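Toolbox talk notes: manual handling on the Zarcombe fit-out
27 Oct 2022

Slide 1. Hello and who I am

Morning all, grab a coffee, sit wherever. I did 14 years on the tools before I moved across to safety, and I've got the dodgy lower back to go with it (pause, let Irfan have his laugh). Keep this bit short, they've all got plasterboard to get back to.

Slide 2. The back thing

Ask for hands up: who's tweaked something at work? Wait for it. There'll be more than they expect! Then tell the story about me and the bag of tile adhesive. It wasn't even a heavy one, I just twisted while I was chatting to somebody, and that was me on the couch for a fortnight.

Slide 3. Before you lift

Walk the path first. Offcuts, leads, that step down by the loading bay. Check where it's going, too, so you're not standing there holding a door while Yeison clears a spot for it. Sheets go on the trolley, and if the trolley's missing, ring Piyumi and she'll track it down.

Slide 4. Two-person lifts

One person calls it, and you agree who before anyone bends down. Get Mhairi up for the demo with the empty door frame. Don't let her rush it. Say again that anyone can call "down" at any time, apprentices included.

Slide 5. Grip and gloves

Whole hand, not fingertips. Gloves that fit, please, there are new ones in the site office in every size and I'm sick of seeing XLs flapping about on small hands. Pass the two pairs around.
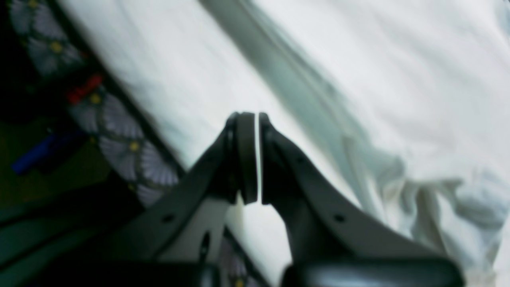

Slide 6. Reporting niggles

Tell Nazma the same day, even if it feels like nothing. She won't make a fuss, she'll write it down and find you lighter work if you need it. Questions, then sign the sheet on the way out.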